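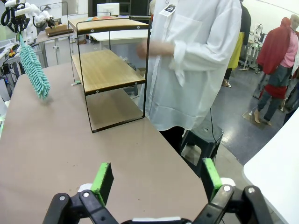
3.2 개방형 선반과 청소 미루기

앞 절의 가구 분류를 그대로 쓴다. 문 달린 수납장은 제외, 뒷판 없는 선반과 낮은 다단 선반만 남김. 벽 고정식은 따로 표시했으나 분석에서는 합쳤다(표본이 너무 얇아짐). 대상은 Flunthorpe 지구의 300가구, 가구당 청소 일지 2부, 모두 600부. 첫 번째 일지는 8월, 두 번째는 난방이 시작된 뒤에 받았다. 빈칸이 많은 일지도 버리지 않고 결측으로 처리.

일지 문항은 단순하다. 언제 닦았는가, 무엇으로 닦았는가, 위에 있던 물건을 치웠는가. 마지막 문항이 이 절의 관심사다. 기존의 가사노동 시간 조사에서는 '먼지 제거'가 한 항목으로 묶여 있어 물건을 옮기는 시간과 닦는 시간을 나눌 수 없다. Xiao(Haiyan Xiao, 미발표 원고)는 이 둘을 나누자고 제안했고, 우리도 그 구분을 따른다. 이하 '비우기'와 '닦기'로 부른다.

결과부터. 응답자들이 미룬 쪽은 대부분 비우기였다. 닦기 자체를 귀찮다고 적은 일지는 드물었고, "영수증부터 정리해야 해서", "어디 둘지 몰라서 그냥 둠" 같은 기록이 반복된다. 큰 물건은 오히려 문제가 안 된다. 화분이나 액자는 들었다가 제자리에 놓으면 그만. 걸리는 것은 작고 가벼운 것, 소속이 불분명한 것들이다. 메모지, 가격표, 단추, 포장 끈. 버릴지 말지 판단이 필요하고 그 판단을 미루면 청소도 같이 밀린다. 면담에서도 같은 이야기가 나왔는데 여기서는 자세히 다루지 않는다(4.1절 참조).

도구의 영향은 예상보다 뚜렸했다. 젖은 걸레를 주로 쓰는 가구는 비우기를 먼저 한다. 종이가 젖으면 안 되니까. 먼지떨이를 쓰는 가구는 물건 사이를 훑고 지나가는 경우가 많고, 이때 종이류는 밀리거나 떨어진다. 떨어진 것을 다시 선반에 올려놓았다는 기록이 꽤 있다. 일지에는 '닦음'으로 표시되어 있으나 비우기 문항은 '아니오'. 이런 응답을 청소로 볼 것인가? 코딩 단계에서 의견이 갈렸고 결국 부분 청소로 따로 묶었다. Kamel(Abdelghani Kamel)의 분류안에는 이 범주가 없다.
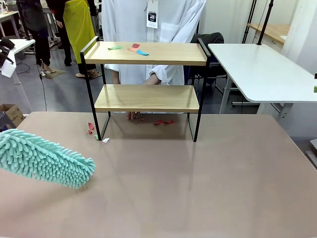

그림 2. 민트색 먼지떨이와 2단 선반. 상단 선반 위에 색종이 조각이 놓여 있다.

선반 높이도 본다. 가슴 높이 이상의 칸은 먼지가 눈에 안 들어와서 미뤄지고, 바닥에 가까운 칸은 허리를 굽혀야 해서 미뤄진다. 이유는 다른데 일지상의 결과는 비슷하다. 탁자나 책상 위에 얹어 쓰는 낮은 선반이 가장 자주 닦였다. 다만 자주 닦인다고 해서 자주 비워지는 것은 아님. 이 유형에서 부분 청소 비중이 가장 컸고, 일터를 겸하는 집에서 특히 그랬다. 손이 잘 닿는 자리는 물건도 잘 쌓인다는 뜻으로 읽을 수 있겠으나 인과 방향은 이 자료만으로 말할 수 없다.

계절 차이는 약하다. 난방기에 먼지가 더 눈에 띈다는 서술은 많지만 닦는 횟수로 이어지지 않았다. 창을 열어 두는 8월에 오히려 닦기 기록이 촘촘한 가구도 있다. 환기 습관을 따로 묻지 않은 것은 설계상의 실수다. 후속 조사지에는 넣었음.

동거 인원에 따른 차이는 조금 더 복잡하다. 혼자 사는 응답자는 비우기와 닦기를 한 번에 끝내는 편이고, 여럿이 사는 집에서는 두 작업을 하는 사람이 다르다. 누구 물건인지 확인해야 치울 수 있기 때문에 닦는 사람이 기다리게 된다. 일지를 한 사람이 대표로 쓴 가구에서는 이 대기 시간이 거의 기록되지 않는다. 과소 추정일 가능성이 높다.

한계 몇 가지. 일지는 자기 보고이고 닦은 면적을 모른다. 선반 재질은 응답자가 적은 그대로 옮겨서 '나무'와 '나무 무늬'가 섞여 있을 것이다. 도구 이름도 제각각이라 극세사, 총채, 털이개를 한 범주로 합쳤는데 합치기 전후의 차이는 부록에 실는다. 무엇보다 작은 종이류를 물건으로 볼지 쓰레기로 볼지가 응답자마다 달랐다. Mendari 척도를 쓰면 이 문제를 일부 피할 수 있지만 문항이 길어 일지에는 맞지 않았다.

다음 절에서는 비우기 지연만 떼어 가구 유형별로 비교한다. 닦기 횟수는 통제 변수로만 사용.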